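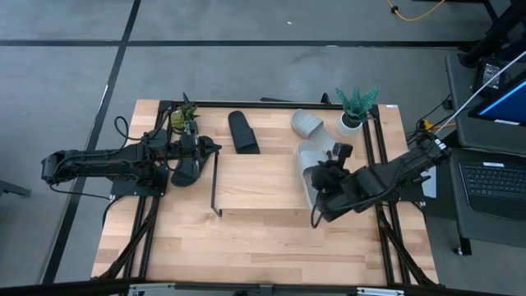 Pluridthorpe Two-Arm Bench
Chore trial station for homes, shops and stockrooms

Overview

The Pluridthorpe bench is a fixed table with two arms, built for trying out small household and shop-floor jobs before anyone commits to a full installation. Buyers ask us whether a machine can do this kind of work yet. For some of it, yes, at a slow pace and with a person nearby. For a good deal of it, no. This page lists both.

What comes with it

Wood-topped table with black aluminum extrusion frame
Two arms, mounted on opposite sides
Two grippers, each with a small camera
Control software (Makris), one seat
Setup guide and 24 starter tasks

The laptop, cart and props are not included. Plants, shoes, dishes and so on are easy enough to find locally, and it is better to test with the things you plan to handle.

Pairing footwear

Matching and lining up shoes is one of the starter tasks. It sounds simple and is a fair test of where the bench stands. Slides are the easiest kind to begin with: the strap gives the gripper something to hold, and there are no laces. Each arm can take a sandal from its own side. The hard parts are telling left from right, turning a shoe that has landed sole up, and setting the pair down with both toes pointing the same way.

We ran the slide sandal task 300 times in December, with two pairs in different colors and a couple of potted plants left on the table. Sorting by color was dependable. Lining up the toes was less so, and a person still had to straighten pairs by hand. Plants near the back corners slow the arms down, as the software keeps a margin around anything it has been told not to touch.

Jobs it handles now

Sorting by color or type
Moving light items from one side of the table to the other
Opening and closing hinged boxes
Placing single items in a tray

Jobs that need a person watching

Pairing shoes and socks
Folding hand towels
Wiping around objects
Bagging soft goods

Jobs we do not recommend

Anything with laces, buckles or small buttons
Glassware
Wet items
Anything heavier than a full water bottle

A stockroom that wants returned shoes paired and boxed at the speed of a trained employee should not buy this bench for that purpose. One retail customer in Fusturbridge uses theirs overnight for sorting only, and leaves the boxing to the morning shift. That is a sensible split for now.

Floor space and setup

The bench needs a level floor and clear space on all sides. Mark the work area with tape and keep people outside it while the arms are moving. Put the computer on a separate cart so that bumps don't reach the table. Cables should be tied back from the elbows and checked weekly – a loose one will catch sooner or later.

Grippers

The standard fingers suit straps, handles and edges. For thicker or softer items, order the Sukano wide fingers, sold as a set for both arms. Changing them takes a hex key and a few minutes. Recalibrate after every change.

Price and ordering

Bench, complete as listed: $3,183 per month on lease
Sukano wide fingers: $100 per set
Minimum lease: 24 months

Delivery and first setup are included in the lease. Extra training days are quoted separately.

Page updated Friday, March 8, 2024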